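From: R. Hermans
To: trollow-allotments list
Date: 19 September 2018
Subject: Re: Seed swap and the "local" seed question

Thanks for the long message about Wosby. I've read it twice and I'm still not persuaded, so I'll go through it.

> We have been offered a deal on Wosby's local seed range for the
> coming season. They say the seed is adapted to our soil and that
> growers on 60 plots got better germination than with ordinary
> catalogue seed. If we order as a group before January we get 33
> per cent off. I think we should say yes and drop the swap table,
> which was a bit thin this year anyway.

First, "adapted to our soil". Which soil? My end of Trollow is clay you could make pots with, and the plots by the railway are practically sand. A bean that likes one will sulk in the other. I'd want to know where Wosby grow their seed crops, and the leaflet doesn't say. It says "selected for your area", and that could mean somebody looked at a map and put packets in a box.

Second, the 60 plots. Better germination than what? If one lot was sown in fresh compost in a greenhouse and the other lot was three-year-old parsnip seed out of a shed, I can guess the result without a trial. Parsnip is the one that catches people out. It barely keeps from one spring to the next, and I suspect half the complaints about "bad seed" on this list are about old parsnip.

Third, the discount. 33 per cent off what price? I compared their runner beans with the plain Javen ones I usually buy, and with the money off they come out a few pence dearer, for fewer beans.

As for the swap table being thin, I think we held it too early. Beans weren't dry, nobody had cleaned their lettuce seed, and the tomatoes were still on the plants. Hold it after Christmas, when people have had time to sort through their tins and want an excuse to get out of the house.
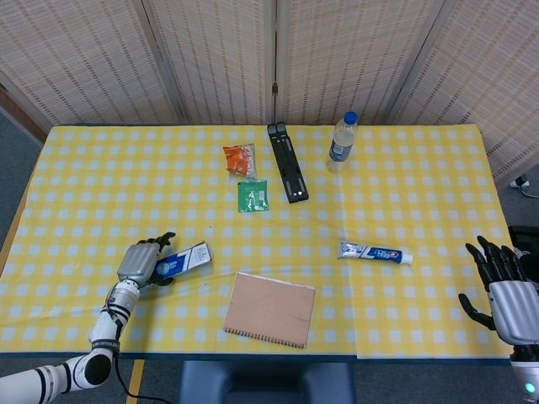
One reply came to me off the list, from Javen Lane, plot 3, and I have permission to pass it on: I agree about the date but you're too hard on bought seed. I saved my own squash for years and ended up with something that looked like a football and tasted of one. They cross with everything. For squash and courgettes I'd sooner pay and know what's coming up.

Fair enough, and I'd never tell anyone to save squash unless they're willing to tape the flowers shut and pollinate by hand. Peas, French beans, lettuce and tomatoes are another matter. They mostly keep themselves to themselves and you need no special kit, just a dry place and a label. Please do label them. I was given an envelope marked "green ones" and I still don't know what they are.

So what I'd suggest is that anybody who wants Wosby seed buys a packet or two at their own expense and sows a row next to whatever they normally grow, same day, same bed. Write down how many went in and how many came up. If it really is better I'll eat my words and put in for the group order the year after.

Until then I'd vote no, and keep the swap. Could whoever has the key to the hut let me know which weekends are free in January?

R. Hermans
plot 33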